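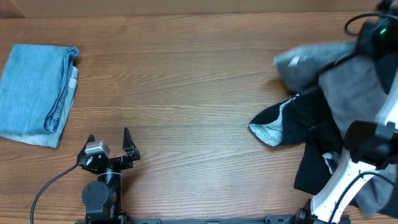
Bastlow Household Notes
Laundry: Folding Jeans So They Stay Folded
2022-07-08

Jeans are the easiest thing in the basket to fold and the easiest to fold badly. They're stiff enough to hold any shape you give them, including the wrong one, and they will hold it until you put them on and discover a crease running sideways across both knees.

Use a table. A bed is soft and sags in the middle, and sooner or later you'll lie down on it. A bare wooden tabletop lets you press the air out with your forearm. Wipe it first if anyone has had toast there.

Do the zipper up and empty the pockets. Lay one leg on top of the other with the seams together, and pull the seat out flat where it makes that little triangle. Tuck the triangle back in. If you skip this the whole stack leans, and you'll blame the shelf.

Fold the hems up to just short of the waistband. The waistband is the thickest part, and piling the hems on it gives you a lump. Then fold in half, or in thirds for a narrow shelf. Put the fattest fold facing out so you can grab one pair without bringing down the rest.

A layer sticking out at the bottom is fine. I used to refold for that. I had more time then, or less sense.

Keep the unfolded clothes on one side of the table and the finished ones on the other, with a clear stretch between to work in. When the two piles meet, stop and put something away.

Faded pairs go in with other light things. New dark ones should be washed alone a few times, inside out, unless you want your towels the color of a bruise.

I bought an Elico folding board one December after reading 258 reviews. It folds shirts very nicely. With denim it folds itself, mostly, and it now lives behind the dryer, where it keeps a sock company.

Readers ask about hanging instead. Hang them by the hems if you have the closet for it. I have 200 hangers and room for maybe nine pairs of pants, so mine go on the shelf.

Filed under: Laundry, Closets
Next: Getting candle wax out of a tablecloth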